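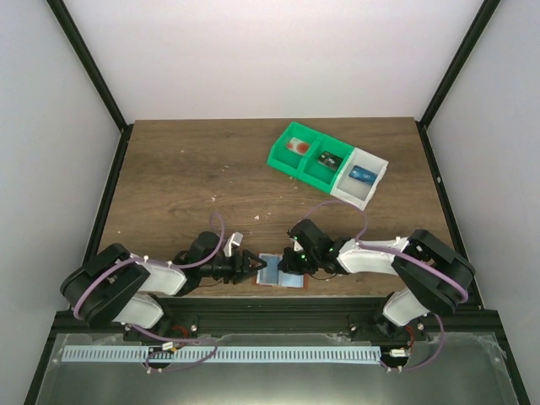

Oiled tabletop feels sticky three weeks later, do I strip it or wait?

Posted by Jozef Van der Linden
Apr 1, 2018

I refinished an old table that came out of my aunt's place in Rerton. Sanded it, wiped it down, and put on three coats of Cotwood hardening oil over one long weekend. The can says "dry overnight." The can is an optimist.

It has now been three weeks and the top still grabs at things. If I leave a sheet of paper on it, the paper has to be coaxed off. My forearms make a noise. My wife has started eating standing up at the counter, which she says is unrelated.

Details, before anybody asks: it's in a back room that stays on the cool side. I went to 300 grit because I had a pack of it and was enjoying myself. I put the oil on fairly thick and did not wipe off the extra, on the theory that the wood would drink what it wanted. The legs got one coat and they are fine.

Do I have to strip the whole thing, or will it cure if I leave it alone and think kind thoughts? I need it usable by the end of April, when people are coming who expect to be fed at a table.

Pieter Goossens

You already know what you did, you put it right there in your third paragraph. Oil goes on, sits for 20 minutes, and then everything that hasn't soaked in comes off with a rag. What you have now is a skin of half-cured oil sitting on top of the wood. The legs are fine because oil runs down legs and you probably got bored.

You don't need to strip it. Try this first:

Get a white nylon pad, the non-scratch kind, and some mineral spirits. Open a window. Wet the pad, work a section with the grain until it stops feeling gummy, and wipe it off with a clean rag before you move along. Change rags often. You will think you're changing them too often and you won't be.

Leave it alone for two days in a warm room with a fan going. If it still drags under your hand, do it again. If it feels dry but looks patchy, put on one very thin coat, wait, and wipe it as though you regret it.

The 300 grit didn't help either. Sand that fine and you more or less polish the surface, so less oil gets in. I stop at 180 on a table. People will argue with me about that and they're welcome to.

One serious thing. Lay the oily rags out flat outside to dry. Don't ball them up in the trash. Balled-up rags with this kind of oil on them can catch fire on their own, and then the table will be the least of it.

Studetti731

just put poly over it. did that on my desk in 2 hours and its fine

Pieter Goossens

Please don't put poly over sticky oil. It'll wrinkle, or peel, or both, and then he really will be stripping it.

Studetti731

mines fine

lamont_shop

Agree with Pieter on the mineral spirits. I'd add that the cool room is a bigger part of this than you'd think. I had a bench top stay tacky for most of a winter and it cured up in a week once I moved it next to the furnace room. Not right up against anything hot, obviously.

Also check the date on the can. Mine had been open on a shelf for longer than I'd like to say, and old oil can just refuse to set. If yours was left over from some other project, buy a new one before you do that last thin coat.

Jozef Van der Linden

The can was my aunt's too. I'm going to go look at the date, and I don't expect to enjoy it. Pads and spirits bought, fan borrowed, rags will be laid out on the driveway for the neighbors to wonder about.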